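Cukside Allotments and Gardens Office
We are publishing this thread to set out the watering arrangements that will apply on all Cukside sites this summer. Plot holders are asked to read it in full before contacting the office. (Thread)

Cukside Allotments and Gardens Office
The arrangements take effect on 2019-06-20 and stay in place until further notice. They replace the notice pinned to the site boards in May, which should now be disregarded. Site representatives have been asked to take the old copies down.

Cukside Allotments and Gardens Office
Background. During the dry summer of 2018 the standpipes on the lower terraces lost pressure on most evenings. Plot holders at the far end of the supply were often unable to fill a can. We received a large number of complaints and accept that many of them were justified.

Cukside Allotments and Gardens Office
The mains supply has not changed since then. The pipe feeding the lower terraces is narrow and cannot serve every tap at once. Replacing it would mean digging up the central path, and there is no money for this in the present year.

Cukside Allotments and Gardens Office
What has changed is storage. A new tank holding 3000 litres has been installed behind the Panyasiri Road gate. It fills overnight from the mains and feeds the dipping troughs on the lower terraces by gravity.

Cukside Allotments and Gardens Office
Hours. Hoses may be used before 9 am and after 6 pm. Between those hours, please water by can only. The rule applies equally to upper and lower terraces, including plots with their own tap.

Cukside Allotments and Gardens Office
Hoses must be held in the hand while in use. Sprinklers are not permitted at any time. Seep hoses and drip lines may be used during hose hours provided the plot holder remains on site.

Cukside Allotments and Gardens Office
Several people have asked whether a timer on a drip line counts as remaining on site. It does not. A timer may be fitted, but it must not be left to run in the plot holder's absence.

Cukside Allotments and Gardens Office
Dipping troughs. Cans should be filled by dipping. Please do not wash tools, pots, boots or vegetables in the troughs. Soil settles at the bottom and blocks the outlet to the next trough down the slope.

Cukside Allotments and Gardens Office
Pumps of any kind, including small battery pumps, must not be placed in the troughs. One pump can empty a trough in a few minutes and leave the neighbouring plots without water for the rest of the evening.

Cukside Allotments and Gardens Office
The lids on the troughs are there for the safety of children and wildlife. Replace the lid each time. If a lid is broken or missing, tell your site representative the same day.

Cukside Allotments and Gardens Office

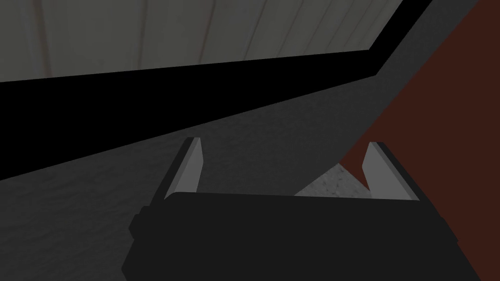
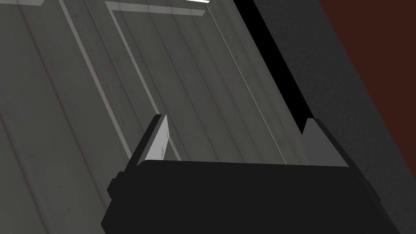

Cukside Allotments and Gardens Office
Water butts. Every plot may have up to two butts without asking permission, as long as they stand on firm level ground and are fitted with a lid. A third butt requires the written agreement of this office.

Cukside Allotments and Gardens Office
Butts should be filled from shed or greenhouse roofs. They may be topped up from the mains during hose hours only, and not at all if your site board is showing the red notice.

Cukside Allotments and Gardens Office
The red notice means that pressure is low and that hoses are suspended for the day. It is put up by the site representative, whose decision is final. Please do not remove it or argue the point at the gate.

Cukside Allotments and Gardens Office
New plants. We recognise that seedlings and newly planted fruit bushes need more frequent attention. They may be watered by can at any hour. Please use water from your own butt first where you have it.

Cukside Allotments and Gardens Office
General advice. A thorough soaking twice a week is of more use to most crops than a light sprinkling every evening. Light watering wets the top of the soil and draws the roots upwards, where they dry out sooner.

Cukside Allotments and Gardens Office
Beans, courgettes and tomatoes need the most water once they are in flower. Established potatoes should be watered well when the tubers are forming. Onions and garlic that are close to harvest need none.

Cukside Allotments and Gardens Office
A mulch of compost, straw or grass cuttings will hold moisture in the ground. It should be laid after watering. Keep it clear of the stems, and do not use cuttings from a lawn that has recently been treated with weedkiller.

Cukside Allotments and Gardens Office
Composted bark is available to plot holders from the bay beside the Jituden Lane entrance. It is free of charge. Please take no more than two barrow loads in any one week and leave the shovel in the bay.

Cukside Allotments and Gardens Office
Leaks. A dripping tap should be reported even if the drip is slow. Give the number painted on the standpipe and the name of the site. Please do not attempt a repair yourself, however simple it appears.

Cukside Allotments and Gardens Office
Repairs are carried out under contract by Wilomix. Their staff carry identification and will ask to pass over plots only where the pipe runs beneath them. Reasonable notice will be given except in the case of a burst.

Cukside Allotments and Gardens Office
Sheds and compost heaps built over the marked pipe run will have to be moved at the plot holder's own cost. If you are unsure where the run lies, a plan can be seen at the office during opening hours.

Cukside Allotments and Gardens Office
Charges. The water charge is included in the annual rent and will not rise this year. There are 637 plots across our sites and the charge is shared between them according to size, so a half plot pays half.

Cukside Allotments and Gardens Office
Tenants who took on a plot part way through the year pay a reduced amount, which is shown on the second page of the tenancy letter. Queries about this figure should be made in writing.

Cukside Allotments and Gardens Office
Enforcement. A first breach of these rules will normally be dealt with by a reminder from the site representative. A second will lead to a letter. Repeated breaches may result in notice to quit under the tenancy agreement.

Cukside Allotments and Gardens Office
Complaints about a neighbouring plot should be sent to the office and not raised on this account. We will not discuss individual tenants here, and replies that name them will be hidden.

Cukside Allotments and Gardens Office
Access. Plot holders who find it difficult to carry cans may apply for a variation to the hose hours. No medical evidence is needed. A short note giving the plot number and the hours that would help is sufficient.

Cukside Allotments and Gardens Office
A helper may water on behalf of a plot holder who is away or unwell. Helpers should carry a note of the plot number, and the plot holder remains responsible for what is done on the plot.

Cukside Allotments and Gardens Office
Responsibility for the arrangements rests with Kalkidan Tamiru, Sites Manager, to whom requests for a variation and for a third butt should be addressed. Please put the word WATER at the top of your letter or email.

Cukside Allotments and Gardens Office
Printed copies of this thread in large type can be collected from the office or requested through your site representative. They will also be placed in the hut at Panyasiri Road.

Cukside Allotments and Gardens Office
Correction to the post above on seep hoses: these may also be used on plots supplied by the upper tank, during the same hours. We apologise for any confusion to tenants on the upper terraces, several of whom have already written.

Cukside Allotments and Gardens Office
In answer to a question received this morning: paddling pools may not be filled from the standpipes or the troughs. This applies to pools of every size.

Cukside Allotments and Gardens Office
In answer to a further question: bird baths and small wildlife ponds may be topped up by can at any time. New ponds need permission before digging begins, and the form is available from the office.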